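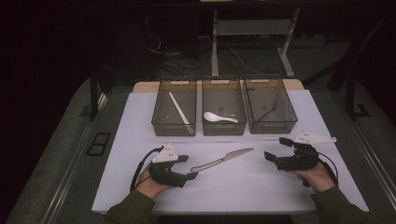 Siyabonga Naidoo
Baskets are fine for sweaters. For flatware I don't buy it. Knives slide around in there and the fork tines go straight through mesh. Get a tray with slots.

mthembu_400
Mine are the Skondden ones, mesh, one basket per kind. Two years and no holes. Have you tried it or are you guessing?

Siyabonga Naidoo
Tried it with the Burkis set. Gave up after a month. A spoon alone in a basket that size is a waste of a drawer.

drawerperson20
So don't give it a whole drawer. I keep three on the shelf over the kettle - knives, soup spoons, chopsticks. Forks go wherever there's room.

mthembu_400
"Wherever there's room" is how you end up with a junk basket.

drawerperson20
Maybe. I still find a fork faster than I did with the Iment tray, and that thing had nearly 20 slots.

Siyabonga Naidoo
Nearly 20 slots and not one long enough for chopsticks, I bet. I'd put knife and fork together and keep the sticks apart, they roll. But I'd want to hear from somebody with kids before I believe any of this stays sorted past Saturday.

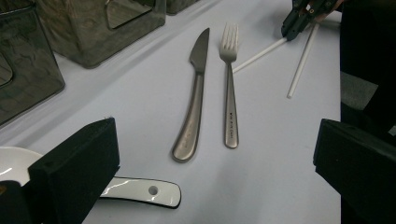 Related thread: Do chopsticks need their own slot?

kettle3679
No. Rubber band, back of the drawer. Next question.

mthembu_400
Rubber bands get sticky. Try again.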